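Friday, 10 at night, feet up

I got to see the robots! I have been looking forward to this since Morena forwarded me the notice, and I kept telling myself not to expect too much, because the last open day I went to was a slide show and a plate of cookies. This one was so much better. I want to get it all down before I sleep or I'll lose the good bits.

Left the house late, of course. Missed the first bus and had to take the 62, which goes all the way around by the river and takes 35 minutes to get to Trernel if the bridge is clear. The bridge was not clear. Morena was already at the gate with two visitor badges and a face on her. Mine said "Visitor 11" and had no room for a name, so I wrote mine in the corner with her eyeliner.

Sistel has the long low building behind the tile warehouse. I must have gone past it a hundred times and taken it for more tiles. Inside it's bright and quiet and smells of new cardboard. They split us into small groups at the door and we got Silvan Grabner, a tall man with a soft voice who kept walking backward while he talked and never once bumped into anything. He said we could ask whatever we liked and take pictures of anything on the tables, and then he took us straight to the arms. No slides!

So, the arms. There are two of them and they work facing each other, and the whole pair goes by the name Flukelus. (I asked. It was the name of somebody's boat.) I had pictured something huge, like in a car factory, behind yellow fencing. These are about as long as a person's arms, maybe a bit more, silver and black, all rounded, with a white gripper on the end of each. When they aren't doing anything they hold perfectly still, and then one of them starts to lean in and you find you've stopped talking.

The job they were showing was putting together a little round table. A small one, a model, you could pick it up with one hand. There's a base, there's a long wooden piece that stands up in it, and there's a round top. It took me a second to see why they'd picked such a plain thing. Then Silvan asked Morena to do it herself on the bench by the door, with one hand in her pocket, and she could not get the top on. She got it tilted, she got it nearly there, she used her chin. You need the other hand! You need one hand to keep a thing where it is while the other hand does something to it, and we do that all day long without a thought, and for the arms it's the whole problem.

We stood in close. I went around to where I could see both grippers at once and took this while they were busy.
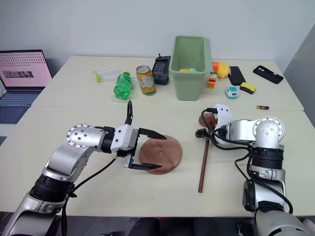

Left gripper open around the round board, right one holding the long wooden piece. Mess on the table not mine!

Look how it goes for the disc. One finger on each side, wide open. I would have picked it up by the edge with my whole hand and a thumb on top, and it only has the two fingers to do it with. There's a small dimple near the middle of the disc too, and I kept staring at that.

I loved that the table was covered in stuff. I don't know why I thought it would be all white and polished like a hospital. There was a laptop open with a pink screen, a drink can, a green bottle lying in a tray, phones, a sponge, toy blocks. It looked like my kitchen table in February when I've given up. A boy in our group asked if the robot was going to drink the soda and Silvan said, very seriously, that it had never asked.

Then Katia Rizzi took over from him for the part about teaching. She runs the training side, which they call Pace, and she talks fast and draws everything in the air. What I understood is this, and Morena can correct me when she reads it: nobody writes down "move the left arm this far, close the fingers that much." A person guides the arms through the job, and then does it again with the pieces lying somewhere else, and again with them turned around, and all of that gets saved. After enough of it the arms have something to go on when the disc turns up in a spot it has never been in. She said the tries that go wrong are useful too, as long as you mark them as wrong, and that people new to the job always want to throw those away. I thought about my piano lessons for a while after that.

They run it at 60 percent of full speed when there are visitors. I asked to see full speed and she said no, cheerfully, and went on to the next question. Fair enough. I'd have asked twice but Morena had hold of my sleeve.

We watched the whole thing put together and taken apart and put together again, so many times that I got to know the arms a little. The left one goes in low and slow. The right one has a way of stopping just short, as if it has to think, and then it comes the last bit of the way in one go. I know there's no thinking going on in there the way I mean it. Still, everybody in the group was leaning along with it. At one point the wooden piece slid in the fingers and came down crooked, and there was a sort of groan from all of us, like at a ball game, and then the arm backed off and came in again from a better angle and a lady behind me clapped. Then we all clapped. Silvan said the engineers had stopped clapping a long time ago and it was nice to have it back in the room.

The hard moment is the top. I'd have guessed the base, because it's a funny shape, black, with sloping sides like a tent. The base is no trouble, Katia told us, it's heavy at the bottom and it sits where it's put. The top is wide and the place it has to land is small, and once the gripper is over it you can't see under it. Same as when I try to put the lid on the big pot with my glasses steamed up. They have little cameras down by the grippers for that, to look in from the side and from underneath, and there was a screen where you could watch what they watch. I liked it almost better than the real thing. You get right down to table height and the little table looks enormous, like a café table seen by a dog.
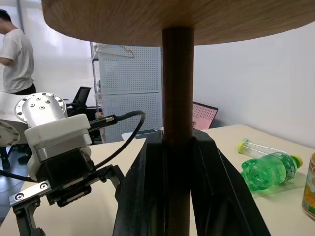 The little table with its top on, and a gripper down by the black base. Green bottle, right.

I asked if I could have that one and Katia sent it to my phone on the spot. Morena wants it for her fridge.

After that there was a part where you could guide an arm yourself, and there was a line, and I stood in it without shame with all the ten-year-olds. Rhun Mostyn was looking after that end. He is Welsh, I think, and had the patience of a saint. He puts your hands where they go and tells you to breathe out, and then the arm moves when you move. I don't know what I expected, something stiff maybe, but it's light, it goes along with you, and at the same time you can feel that it's much stronger than you are and is being polite about it. My job was to take hold of the wooden disc and lift it and put it down again. I dropped it on the first go. On the second I had it up and was so pleased with myself that I looked around for Morena, and you can guess where my hand went when I turned my head. Third go, up and down, perfect! Rhun said "lovely" and wrote something on his sheet. I would really like to know if my drops were marked as wrong and are now in there for good, teaching a robot how to be me.

Morena did it in one. She always does everything in one (except put a top on with her chin).

There was coffee afterward in the front room and I got to talking with Orlando Villca, who keeps the arms running. He told me what wears out, and it's the cables. All day they bend and straighten and bend again as the arm turns, and he's always rerouting them so they have a loop to spare. Once he'd said it I went back in for another look and he's right, there are black loops standing up off the grippers. I'd taken them for untidiness. He used to fix sewing machines, and said the feel of it is nearly the same, you listen first and pick up the screwdriver second. I told him about Mom's old machine that skips on heavy cloth and he told me what to check: timing, then the needle bar. I wrote it on the back of my badge.

I asked him what it's all for in the end, a small table over and over. He didn't give me the brochure answer. He said right now it's for finding out what they don't know about hands. Later on maybe it's packing, maybe it's helping somebody at home who can't hold a jar and turn the lid at the same time. He shrugged and said he'd be happy with the jar. I thought of Aunt Lu and her jars, and the rubber glove she keeps on the counter to get them open. I'd be happy with the jar too.

What else. The tall plant by the entrance is fake, I touched it. The cookies were real and had aniseed in them. A man in our group asked every single time how much it cost and never got a number. The window side of the room gets good light in the afternoon. Silvan walked us out to the gate, forward this time, and said they might do another day in the fall with something made of cloth, because cloth is horrible for them, it's never the same shape twice. I said I'd fold a fitted sheet against the robot any time it liked and he said he'd put me down for it. I hope he meant it!

Got the early bus home by pure luck. Morena fell asleep against the window and I spent the whole ride picking up my water bottle with two fingers, very slowly, and setting it down again on my knee.

To do tomorrow: thank-you note to Katia, print the picture for Morena, look at the needle bar on Mom's machine. And ask at the library whether they have anything on how hands work, with drawings.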